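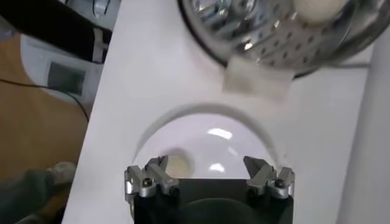 Item 3, small bowl and perforated steel, table surface.

Countertop Steaming: Safety Checklist with Comments
Rirmont Shared Kitchen, Room 228
Checked by: Osian Voyle
Date: 26 June 2025
Unit: electric steamer pot, asset 192
Previous check: December

Mark each line OK, FIX or N/A. Write a comment for anything marked FIX. Comments on OK lines are optional but they help whoever does the next check. Return the sheet to the Wumero folder on the office shelf.

1. Table and position

1.1 Table stands level and does not rock. OK

1.2 Tabletop clean, no chips or lifted edges. OK
White top, rounded corners. Wiped with the blue label cleaner before setup and again after.

1.3 Steamer sits well back from all table edges. OK
It is set in the center of the table. Please keep it there. In December it had been moved to the corner to be nearer the outlet, and the fix for that is a different outlet, see 2.3.

1.4 Wall behind the table free of shelves, paper and hanging items. OK
Plain wall, nothing on it. The old notice board has not gone back up over the table and should stay where it is by the door.

1.5 Steam does not rise onto a socket, switch or cabinet. OK

1.6 Enough clear surface on one side for the lid and on the other for a plate. OK
Lid on the left, plate on the right. It doesn't matter which way around, as long as each has a place before the heat goes on.

2. Power

2.1 Cord free of cuts, kinks and melted spots. OK

2.2 Plug fits tightly, pins straight, no browning. OK

2.3 Cord does not cross a walkway or hang over the front of the table. FIX
The cord reaches outlet 8 but only with a low loop at the back corner of the table. Not a trip hazard as it stands, but a chair leg could catch it. A cord clip on the underside of the table would do. Added to the Stestirik work order.

2.4 No extension cord in use. OK

2.5 Unit switched off and unplugged before filling, emptying or moving. OK
Checked by asking the people on shift. All gave the right answer. One asked whether it also applies to topping up water partway through a batch. It does.

3. Small items on the table

3.1 Small food pieces kept in a bowl and off the bare tabletop. OK
One small pale round item in the white bowl. I did not write down what it was. If it is food, it should be used or thrown out at the end of the session with everything else.

3.2 Bowls free of chips and cracks at the rim. OK
Ran a finger around the rim of the white one. Smooth.

3.3 Tape, labels and ties kept away from hot surfaces and from food. FIX
There is a strip of white tape on the lower front of the perforated steel piece, over the rim. Tape has no place on anything that gets heated. Take it off, clean off the glue with oil and then dish soap, and if the piece needs a mark use the engraved tags in the drawer. I have not tested how this tape behaves in steam and don't intend to.

3.4 Glass and ceramic items not stacked on each other. OK

4. Steamer pot and basket

4.1 Base stands flat, no cracks in the cream-white housing. OK

4.2 Steel upper section seated properly on the base. OK
Pressed down on both sides, no movement.

4.3 Both side handles tight. OK
White handles, left and right. The left one had play in December and was tightened then. It has held.

4.4 Basket sits inside the rim without tilting. OK

4.5 Holes in the basket floor open. OK
Held up to the window when cold. A few holes along one side had dried dough in them and were cleared with a soft brush. Do not use a skewer or a knife tip.

4.6 Water at or above the minimum before switching on. OK
The minimum for this kitchen is 200 ml. Measure it with the jug. Don't judge it by eye through the basket.

4.7 No scale or discoloration in the bottom of the pot. FIX
Light scale. Descale before the next session and rinse twice. Not urgent, but it was also noted last time and crossed out without being done.

5. Lid

5.1 Glass free of cracks and chips. OK

5.2 Metal rim tight all the way around. OK

5.3 Handle secure. OK
It is the long white plastic one. Check the knob end as well.

5.4 Lid opened away from the face. OK
The far edge comes up first. New people tend to lift it straight up by habit. Show them, don't just tell them.

5.5 Lid laid flat on the table when off the pot. OK
It must not be leaned against the wall or the side of the steamer. Let it cool before it goes in the sink. The glass can crack if it meets cold water while hot.

6. Loading and unloading

6.1 Buns placed in one layer with space between them. OK, see comment
Three in the basket is fine. Two of them were close to touching. They can stick together there and tear when lifted, and then people go in with their fingers. Spread them out a little more toward the sides.

6.2 Plate set out before the first bun is lifted. OK
Large white plate with a wide rim, on the right. One bun on it and three in the basket in the photo.

6.3 Tongs or another suitable tool used, no bare hands in the basket. OK
The silicone-tipped tongs are kept in the second drawer. The metal pair is for the sink only.

6.4 Power off before the basket is lifted out. OK

6.5 Plate carried to the serving counter once it has been filled, and not left at the table edge. OK 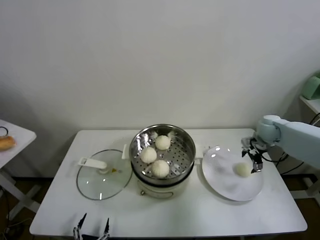 7. People and floor

7.1 Dry oven mitts within reach. FIX
One pair found, and the left mitt is worn through at the thumb. Replace the pair. Trevor brand mitts are on the approved list if the usual ones are out of stock.

7.2 Floor dry around the table. OK

7.3 Closed shoes, sleeves rolled or fastened. OK

7.4 Everyone in the room knows where the burn kit is. FIX
Two people pointed to the old place above the sink. It has been by the door since the repainting. Needs a sign.

7.5 Burn kit complete and in date. OK

8. Shutdown

8.1 Unit off and unplugged. OK

8.2 Pot cooled before emptying. OK

8.3 Basket, lid, bowl and plate washed and dried separately. OK
Dry the basket upside down on the rack.

8.4 Cord coiled loosely and not wrapped around the pot. OK

Open items

2.3 Cord clip under table. Stestirik.
3.3 Remove tape and glue. Kitchen staff, before next use.
4.7 Descale pot. Kitchen staff, before next use.
7.1 New mitts. Osian Voyle to order.
7.4 Sign for burn kit. Osian Voyle.

Result: steamer may be used once 3.3 and 7.1 are closed. The remaining items can be done while it is in service, except that 4.7 should not be carried over again.

Signed: O. Voyle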